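Ask the Neighbors > Kitchen & Dining > Fruit and produce

Bananas and grapes out on the table: same bowl, or keep them apart?

Asked by Ursina Prantl, 30/11/2021
530 views, 3 answers

Hi all! I have a small problem that my sister says isn't a problem, but here I am anyway. We moved in July and for the first time I have a proper white table against the wall with enough room to leave fruit out. Before that everything lived in the fridge drawer and got forgotten (you don't want to know what we found when we packed up).

So now I've got one bowl, it's a purple one from the Rollesa range, and every week I buy bananas and a big bunch of red grapes. I used to pile everything in together because it looks so pretty! But by the middle of the week the bananas are spotty, and the grapes at the bottom have gone soft and are sitting in a little puddle. My son won't touch a squashed grape and I can't really blame him.

I've started wondering if I should give the bowl to one of them and let the other lie on the table. Or get a second bowl? Or hang the bananas somehow? I'd like it to look nice, and I'd like to stop throwing fruit away. The other half of my question is the gray. The wall is gray and I've got a mottled gray finish I'm thinking about for the rest of the corner, and I keep going back and forth on whether the colors of the fruit look good next to it or if it's all a bit gloomy. Fruit and bowl first, then two close-ups with just gray in them: 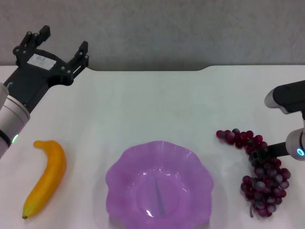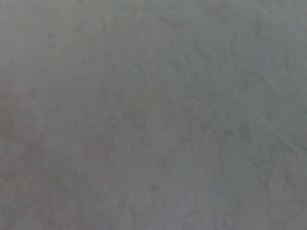
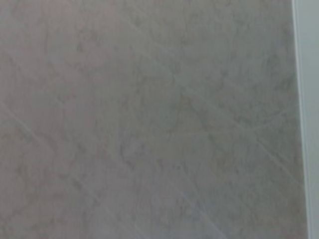 My husband would be fine with gray on gray on gray forever, so he's no help. I was thinking of something warmer, maybe a runner or a mat in a mustard color, but then I worry the bananas will disappear into it. Is that silly? It's probably silly. Anyway, the fruit question is the more urgent one, I'm going shopping tomorrow and would love to know what to do before I come home with another kilo of grapes. Thank you!!

3 answers

Waltraud Kofler
Marked as helpful by 16 people

Keep them apart, for sure. Bananas give off a gas as they ripen (ethylene) and it hurries other fruit along, and it hurries the bananas along too when they're all shut in together. Grapes don't really ripen any more once they're picked, so all that happens to them in a crowded bowl is that they get squashed and go off.

What I do in my own kitchen: the grapes go in the fridge, unwashed, in the bag with the holes they came in, and I take out a small bunch in the morning and put that in the bowl. Whatever is left at dinner goes back. Wash only what you take out. I didn't believe that one until I tried it, but damp grapes go moldy so fast, especially around the stem.

Bananas lie straight on the table or hang from a hook. If you lay them down, put them with the curve up like a little bridge so they aren't resting on their bellies, that's where mine always bruised. And buy them in two shades if your store lets you, a couple yellow and a couple still green, so they don't all come ready the same morning.

As for the bowl, plastic is okay but put a folded paper towel in the bottom for the grapes. It takes care of your puddle. Change it when it feels damp.

About the color, I'd leave the gray alone! Yellow, purple and dark red against plain gray and white is cheerful enough for me. If you want a mat I'd go for a soft green.

Comment from Ursina Prantl: The paper towel, of course! Thank you Waltraud. And green is a really good idea, I have some old napkins I can try out first.

Rupert Aigner
Marked as helpful by 3 people

just eat them quicker. we go through a bunch of grapes in one evening in front of the tv, never had one go soft

also there's a banana stand from Skaris that holds 6, my mother in law has it. wobbles a bit

Notburga Moser
Marked as helpful by 6 people

I agree with most of what Waltraud wrote but I'm not so strict about the fridge. In winter my kitchen is cool and grapes are fine out for two days as long as nothing is lying on top of them. In summer, no chance, the fruit flies find them before I do. So it depends on how warm your room is and if the table gets any sun.

One thing I'd add is to snip the big bunch into small ones with kitchen scissors before you put it in the bowl. People take a little bunch each and you don't get that bare brown skeleton with three sad grapes hanging on it. My kids eat twice as many this way.

For the gray corner, do you have a lamp there? I had a mottled gray in my old apartment and it looked cold under the ceiling light and lovely under a warm bulb. Try that before you spend money on mats and things. I'd also prop a sample up in the corner for a few days and look at it morning and evening, mine looked almost pinkish some days and a bit green on others and I never did decide which one I liked.

Spotty bananas go in the freezer, peeled and in chunks. Don't freeze them in the peel, I did that once and had to saw at them.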